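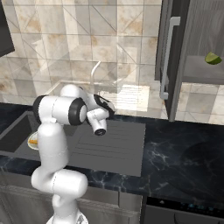
Learning to swim at 46

I signed up for adult swimming lessons in January, after putting it off for most of my life. I grew up a long way from the sea and the school pool was shut for repairs the year my class was meant to go. After that I just became someone who sat on the towel and minded the bags.

The lessons are at the Vallidico baths, in the small pool, at seven in the evening. There are five of us in the group. I was the oldest by a fair bit on the first night, and I was also the only one who had brought the wrong sort of goggles. Mine were for snorkelling. Vibeke Juhl, the teacher, lent me a spare pair from a bucket under the bench and I have still got them.

The first two lessons were mostly breathing. You hold the rail, put your face in, blow out, come up, breathe in. I had expected this to take ten minutes. It took me both lessons and part of the third, as I kept wanting to breathe out after I had come up and then had no time left to breathe in. Vibeke told me to hum with my face in the water. It felt daft but it did the trick, and I still hum on the first length.

Floating was easier than I thought on my back and much harder on my front. My legs sink. Declan, who started the same night as me, floats like a cork and can't see what the fuss is about, but he can't kick in a straight line, so we are even.

The other thing I hadn't reckoned with was how hungry it makes you. I used to eat before the lesson and felt sick by the second width. Then I tried eating nothing and was light-headed on the bus home.

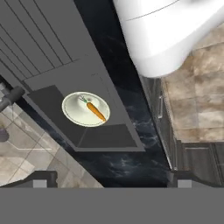 What works for me now is a banana at half past five and a proper tea when I get in, usually soup made the night before so I only have to heat it.

The bus is the worst part of it. The number 39 goes from outside the baths but stops running early, so if I am slow in the changing room I have to walk up to the main road with wet hair. I bought a woolly hat for this. I would also say buy a padlock before you go, as the lockers there don't take coins any more and the ones at the desk cost twice what they do in the hardware shop.

Last week I did a whole length of front crawl without touching the bottom or the side. It was slow and I swallowed some water near the end. Jytte in the next lane gave me a thumbs up, then overtook me on her way back.

The course has three more lessons to run. Vibeke says I could move to the big pool after that, which has a deep end, and I have said I will think about it. I have put my name down for the next block anyway, and I need to order some goggles of my own and give hers back.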